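Home | Setup | Collection | Evaluation | Appendix

Gilchrist Manipulation Benchmark: User Guide
Birthe Frandsen, September

4. Running the toaster insertion task

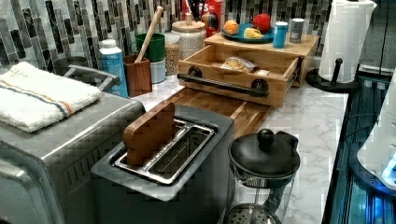
The task scores slot insertion and removal under counter clutter. The published baseline policy, Lamance, was trained on 387 demonstrations and tested over 232 trials.

1. Load the task file and select "insert".
2. Home the arm. Check that the joint error reads zero.
3. Place the props by hand from the layout sheet for the current trial.
4. Start the recording, then release the policy.
5. Stop the trial after 14 seconds or at first contact with the backsplash.
6. Enter the outcome: full, partial or miss.

Note: Partial insertions count as failures in Table 3. Earlier results from Živko Delić scored them as half and can't be compared directly.

CAUTION: Unplug the toaster before step 2. Keep hands clear of the arm once the policy is released.

Next: 5. Drawer task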